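Filed under: Home, Paper, Small Wins

ok so I'm finally dealing with the family recipe cards and I'm going to post as I go because otherwise I'll quit (again)

My grandmother kept everything. Index cards, backs of envelopes, a page torn off a Plarkport Savings calendar with "good beans" on it and no other information. GOOD BEANS. What beans, Lola??

I made myself a rule last April: 19 cards a night, typed up, then bed. I lasted four nights.

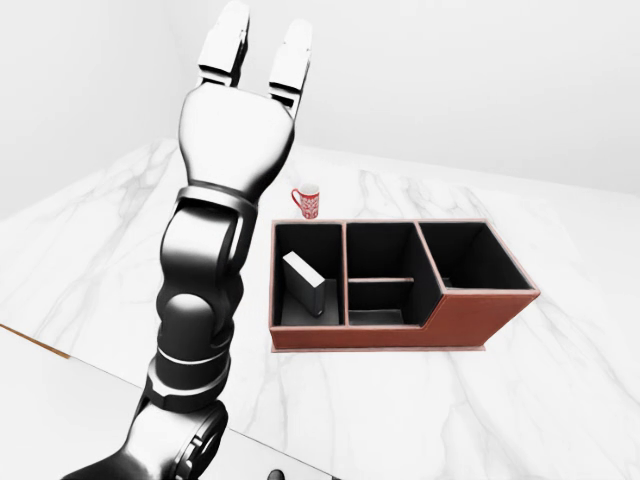 both fingers up, let's go

The trouble is I stop and read them all. She wrote little notes about who came over and what they said about the food. There's one for a pork stew where my uncle "had two bowls and complained through both"

My cousin in Hoselel has another 52 cards and swears hers are the real versions. We've had a disagreement over the vinegar in the adobo since we were kids and I don't see it ending now
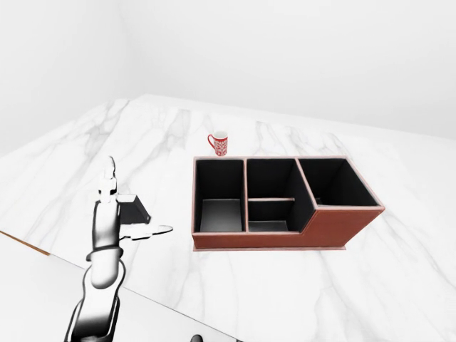
Kristine Quiambao

Sorting question for anybody who's done this! Do you go by dish, or by year? I started by dish and then hit a card with soup on one side and a cake on the other, so now there's a pile called "both"

Also half of these have no oven temperature. Just "hot oven" and once "hotter than for Dizon's bread." I don't know who Dizon is! My mom doesn't either! She's calling her sister tonight

Update: Dizon was the neighbor across the road. He liked a dark crust. My aunt says try 450 and stand there watching it

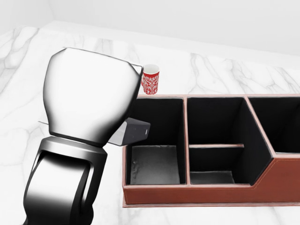
brown leather + white marble, very into this combo

Typed up the leche flan just now and got a bit teary. She wrote "for Kristine, no lumps" at the top and I was maybe six. I'd never seen that card before

Plan is to print a little book for everyone before the reunion, spiral bound so it lies flat on the counter. If you've used a print shop that doesn't charge a fortune for tabs, please tell me

Going back in. The next card says "fish, but the way Skindow did it" and I need to call my mom again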